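The arm in the back room at Wurelitz

Meinrad Pfister keeps his tools in a biscuit tin. I mention it first because I'd expected a wall of foam-lined drawers, and what I got was a tin with a dent in it, two hex keys, a torch and a pencil about as long as my thumb. "The rest is in the van," he said, and went to put the kettle on.

I'd come to Wurelitz to watch him set up one robot cell. Just the one! Skarnilon, the small firm he works for, looks after a fair few of them, and I'd always wondered what goes on between the day an arm gets bolted down and the day it's trusted with a job. Mostly, I can now report, it's standing about with your hands on your hips.

The job at Wurelitz is simple to say out loud. The arm has to pick up thin flat pieces, boards and sheets and so on, and put them into a stand without bending them or knocking the stand over. A person can do it while talking about football. The arm has a gripper with two fingers and a small camera near its wrist, and before it can do anything useful it has to know exactly where those fingers are compared with what the camera sees. If that's out by 2 millimetres the board lands on the lip of the stand and the whole lot goes for a wander.

So that's where the first morning went. Meinrad moved the arm by hand to one spot, saved it, moved it to another, saved that, and carried on until he had 12 of them. Then he ran the sum on his laptop, pulled a face, wiped the lens with his shirt and did all 12 again. I asked whether the shirt was in the manual. It's not in the manual.

After lunch came the cables, and I hadn't realised how much of this work is cables. An arm turns its wrist over and back all day long, and whatever is tied to it has to turn as well. Too tight and the plug works loose. Too slack and you get a loop hanging where the fingers want to be. He undid every tie left from the last visit, in March, ran the arm slowly through its widest reach and only then did them up again, leaving a bit of play at each joint. He does this with his head tilted, listening. I listened too – I heard a fridge.

He also keeps a notebook for every machine, in proper ink, and this one had got as far as entry 337. Some of the entries are a single word. "Squeak" appears a lot in the early pages, then stops, and he still can't tell you why.

Then the stands, which are black, with a pointed upright and a slot through it. They came from Sosa, and he likes them because they're hard to tip and easy to swap. He tries all sorts of things in them, stiff and floppy.
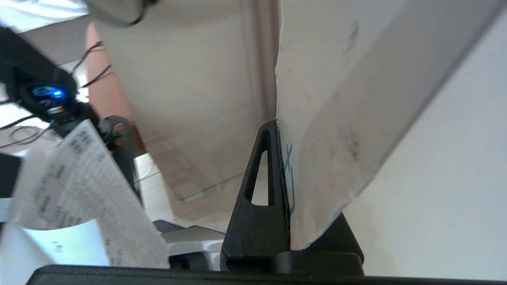
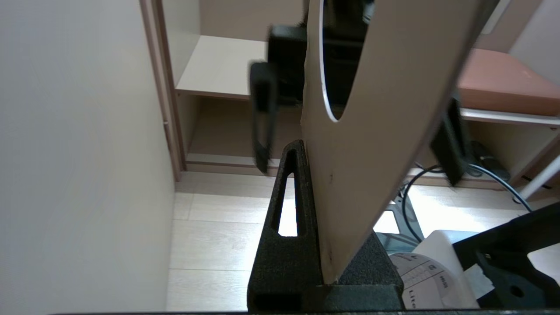

Stiff things are the easy half, according to Meinrad. Paper is where his patience goes. A board is the same shape every time you meet it, and you can tell the arm to hold on and lower away. Paper curls and slides, so he brings the closing force right down and slows the last bit of travel until it's almost painful to watch. His setting for speed near the stand was 221 when I arrived and a good deal lower by the time I left, and he'd rubbed out the old figure on the card so many times that the card had gone furry.

We did have one proper stop. The left finger began closing a hair later than the right, and he had the pad off in no time, found a bit of grit behind it, cleaned it and put it back. Then he had to check those saved spots over again, naturally, as the pad never goes back quite where it was. I'd have been cross. He had another coffee and told me about a cell in Litov that once spent a whole winter a finger's width to the left, with everyone there simply moving the box to suit it.

I asked how he knows when a machine is ready to leave. He said he puts his coat on and watches it from the doorway for ten minutes, and if he hasn't taken the coat off again by then, he goes home. On my visit the coat came off twice.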